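News > Local business > Wudport

Search this site Enter keyword Go

Robots are learning to tidy up at Prins, and the packers are the ones teaching them

I dropped in on Prins in Wudport on 8 February 2025, expecting a lot of noise. What I got was a very quiet room with carpet on the floor and people sorting small stuff at tables.

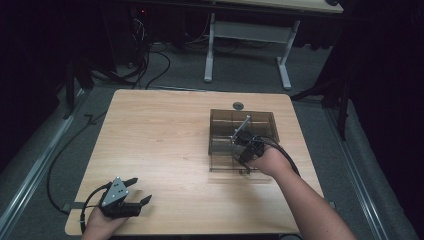

The packing crew here used to spend whole shifts filling accessory kits by hand. Now 3 of them rotate through a training job, 2 hours at a stretch, showing the software how it's done. They work with a black gripper in each hand, and a see-through brown organizer box gets a lot of attention - all those little compartments! Tiina Heiskanen has packed here for 15 years and told me her wrists like the change, but she misses the chatter on the line.

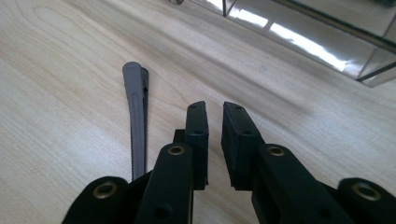
A hair clip on the table beside the open gripper.

Prins wants 2,000 of these runs before its Vendine sorting line starts up in October. I asked what happens to the crew after that. The company says no jobs are going, and that packers will move over to checking kits and fixing the robot's mix-ups. 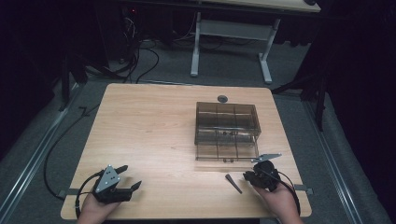 Tiina wants that in writing (so would I!). She's also asked for the trainer pay bump to stay once the line is running - the Cevthorpe plant gets the same setup next, and folks over there are already calling her with questions.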